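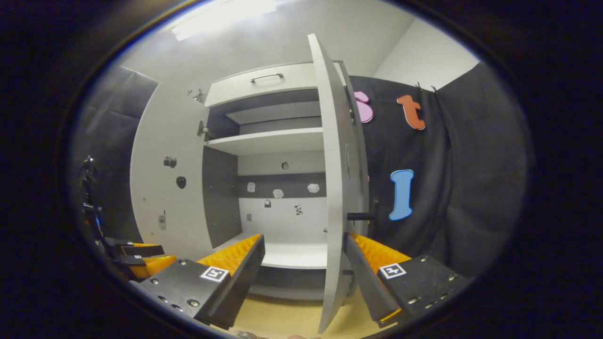

Minutes of the Demonstration Working Group, Vorkum Project
October meeting, opened at 2.15 p.m.

Present: representatives of Vorkum, Fitent and Trallport. Apologies were received from Lozano.

1. Minutes of the previous meeting
Approved with one correction to item 4.

2. Progress on hand-held demonstrations
Fitent reported that 1,163 demonstrations had been recorded with the hand-held gripper, against a target of 1,000. Of these, 174 had been set aside for review. The cabinet tasks (opening and closing the doors, pulling the drawer by its bar handle) remained the slowest to record. It was noted that the doors swing out towards the operator, who must step back while keeping both markers on the fingers in view.

3. Remote control
Trallport reported on 27 trials of the same door task by remote control. Operators found the door handle difficult to approach from the side. The group agreed that both methods should continue until the next meeting.

4. Written guidance
Vorkum tabled a draft. Members asked for a clearer rule on when a recording starts and stops. Lozano to be invited to comment.

5. Other business
Storage of spare grip pads was deferred.

The meeting closed at 3.40 p.m.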